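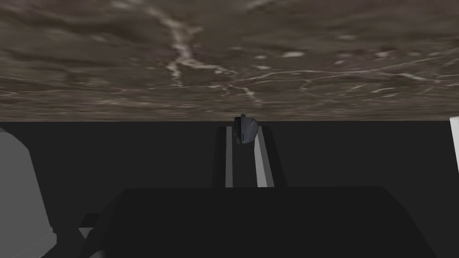
Week 4 Handout: Appointment Scheduling in Public Offices

Reading before Wednesday: packet pages on queues and no-shows. The Ullwood licensing office is our running case again, so bring last week's sheet if you still have it.

1. Why the calendar is always full

An office posts its slots in blocks. Ullwood released 2,749 road test and renewal slots in August, and 1,589 of them were taken on the first morning. Many of those went to people who didn't yet know whether they could come. They booked anyway, as you or I would, and planned to sort it out later. Later is where the trouble starts.

Terms to know:
Lead time: days between booking and visit.
No-show: a booked customer who doesn't arrive and doesn't cancel.
Late release: a canceled slot returned to the public calendar.
Walk-in reserve: slots held back for people who simply turn up, often with the wrong form.

2. Overbooking

Airlines do it, dentists do it quietly. If 15 percent of customers fail to appear, a manager can book above capacity and hope the absent stay absent. On a rainy day this works beautifully. On the last day of the month everybody shows up and the line reaches the parking lot.

Work through the Lisow table in the packet. Capacity is 83 visits a day. Find the booking level that fills the day on average, then explain why the staff would hate you for using it.
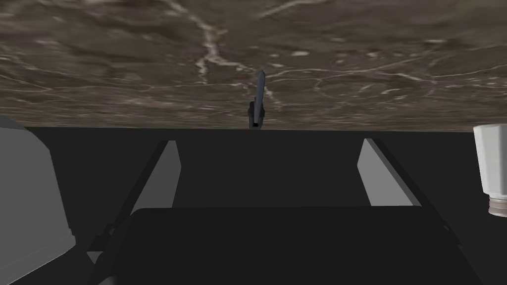

3. Late releases and who gets them

A slot canceled at 4 p.m. for the next morning is worth a lot to someone who is refreshing the page at 4:01. Everyone else was at work. Igwe, the county system, offers late releases to a waiting list in order. Plollerex, the software Ullwood bought, posts them to the open calendar and lets speed decide. The manual calls this "dynamic access."

For discussion: Which customers does each method favor? Would a small booking deposit change your answer? What about a customer with no card?

4. Due next class

One page, typed, on either system. Please don't submit a screenshot of your own failed renewal attempt. I have plenty.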